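Clearing the desk, part two: pens, cards and one good box

I wrote in August that I was going to sort out everything that lives on or near my desk, and that I would start with the paper. The paper is done. It took three evenings and filled two recycling bags. What was left was the small stuff, and small stuff is slower.
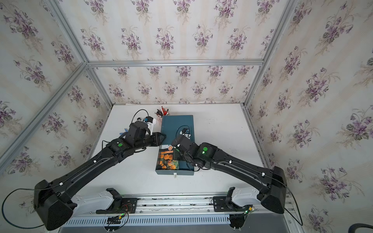

My rule for this round was that whatever stays out on the table has to be something I reach for every day. For me that comes down to pens. I keep them in a cup, tips up, because if they go in the other way I end up pulling out four before I find the one I want. The markers go in with them. I tried keeping markers in a separate tray last winter and all it did was give me a second thing to move when I wiped the table down.

Before anything went back in the cup I tested every pen on the back of an old envelope. A pen got two tries. If it skipped both times it went in the trash, including a couple I liked the look of. I kept more black ones than anything else, and the reds I use for marking up bills. I had three highlighters in the same yellow and kept one.

Then the cards. I save greeting cards and picture cards, mostly flowers, partly to send and partly because I can't throw out a nice one. They had been spread over two drawers, a bookshelf and the side pocket of a bag I don't carry anymore. I wanted one place for all of them, and I wanted it to be a box long enough that I could file them upright and flip through.

I looked at three. The Clirnine one was well made but too shallow, and the cards would have had to lie flat. A shoebox would have worked, and I used one for a week, but the lid got soft at the corners. What I ended up with came from Stalley, the stationery place on Rolelgate, which still had some of last year's colors on the back shelf. I'd gone in for envelopes. I measured the box against a card in the store, which I would recommend, as the size on a label is often the outside size and you lose a little on each side.

Inside, I used cut-down file folders as dividers. I have 6 of them: birthday, thank you, sympathy, holiday, blank, and one for cards people sent me that I want to keep. That last section is the fullest and I have decided not to do anything about it this year. Stamps go in an envelope at the front. Return address labels go behind the stamps.

A few practical notes for anyone doing the same job.

Take everything out first. I tried to sort one drawer at a time and kept finding more birthday cards after I thought that section was finished.

Match the envelopes before you file. I had a stack of cards with no envelopes and a stack of envelopes that fit nothing. I bought a pack of plain white ones from Gaillard for the odd sizes, and the leftover envelopes are now grocery lists.

Don't fill the box to the end. You need enough slack to tip the cards forward and read them. Mine is a bit tight already, and I'll probably move the holiday section out in the new year.

Pick the spot for the box before you buy it. I wanted mine to slide onto the shelf short end out, so the depth of the shelf mattered more to me than the width. I got this wrong with the shoebox, which stuck out far enough to catch my sleeve.

The whole thing took one long afternoon, plus the trip to the store. The table is easier to clean and I have already mailed two cards I would normally have been late with. I also found a gift card for a garden center that I thought I had lost, tucked inside a thank you note — it still has money on it, so that's going toward bulbs.

Still to do: the cords. I have a bag of them in the closet, and I don't know what half of them belong to. I plan to plug in everything we own, one thing at a time, and see what's left over. After that it's the drawer under the printer, with the ink cartridges for a printer we gave away.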